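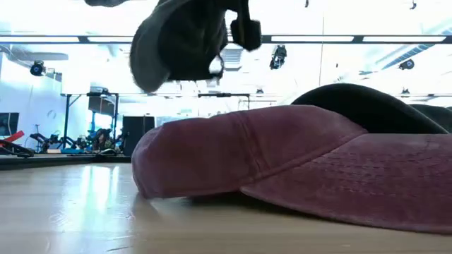 모자 분류에 로봇 들인 스콜라노, "사람 일 줄었다"는 말은 아직 이르다

모자 반품·재포장 업체 스콜라노(Skolano)가 분류 작업 일부를 로봇 그리퍼에 맡기기 시작했다. 작업대에 놓인 야구모자를 집어 올려 옮기는 공정이다. 회사는 2022년 2월 9일 낸 보도자료에서 이를 "작업자를 단순 반복에서 해방하는 전환"이라고 불렀다. 해방된 작업자들이 무슨 일을 하게 됐는지는 보도자료에 한 줄도 없다.

스콜라노가 내세운 수치는 시간당 312개다. 시험 가동 중 가장 빨랐던 한 시간의 기록이며, 교대 근무 전체의 평균은 198개였다고 회사 측은 본지 문의에 답했다. 숙련 작업자의 평균이 얼마인지 묻자 "직접 비교는 적절하지 않다"는 답이 돌아왔다. 비교할 수 없다면 무엇을 근거로 효율이 올랐다고 하는지 알기 어렵다.

모자는 기계가 다루기에 만만한 물건이 아니다. 챙은 빳빳한데 몸통은 천이라 눌리면 접히고, 여러 개가 겹쳐 놓이면 어디까지가 하나인지 구분하기도 까다롭다. 검은 모자 뒤에 또 짙은 색 모자가 놓이는 경우가 특히 그렇다. 워싱 가공으로 색이 고르지 않은 제품은 원래 그런 것인지 변색인지 사람이 봐야 한다. 현장에서는 이 판정이 여전히 전부 수작업이다.

분류반에서 일하는 크리소포로 멘도사 씨는 "집는 일은 기계가 하고, 잘못 집은 걸 바로잡는 일은 우리가 한다"고 말했다. 예전에는 옆 사람과 속도를 맞췄지만 지금은 기계가 멈추는 때에 맞춰 움직인다고 했다. 그의 조는 6명이다. 회사는 감원 계획이 없다고 밝혔으나 빈자리를 새로 채울지에 대해서는 답하지 않았다.

운영 책임자 레오니 카롱 씨는 오류 처리 업무를 "더 높은 수준의 직무"라고 설명했다. 직무 등급과 임금도 그만큼 올랐느냐는 질문에는 "검토하고 있다"고만 했다. 교육은 근무 시간 안에 이뤄졌지만 교육받는 동안의 처리 목표량은 그대로였다는 것이 작업자들의 말이다.

시험 기간에 처리한 모자는 모두 1351개다. 한 해 설비 투자를 정당화하기에는 적은 물량이다. 스콜라노는 2월 말까지 시험을 이어간 뒤 카톨스카 물류동으로 확대할지 결정한다. 오류율 공개 여부는 정해지지 않았다.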